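Print this page | E-mail this page
Shares: 20 | Comments: 0

Lecture notes: Articulated objects, door tasks
October 18, 2019

Notation follows Dreßler. The door is a single revolute joint with unknown axis and radius. Estimate both from the wrist path during the first part of the pull; do not fit before the gripper has settled on the rim, or the slip enters the radius.

Training set: 200 teleoperated demonstrations, 70 of them closing only. Abugri's baseline (Brimholm) replays the nearest demonstration. It does well on opening and poorly on closing -- the start angle of the door varies more there.

Closing splits into approach, contact, push. Label the contact step by hand. With two arms, decide which one owns the door before planning; the other holds clear of the swept arc.

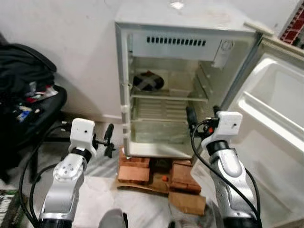 Quaye Robotics Teaching Group -- Course Notes

With the door wide open, the inner liner faces the robot and the bin breaks up the flat area available for contact. Take the swept arc from the hinge side. Problem set 2 is due in November.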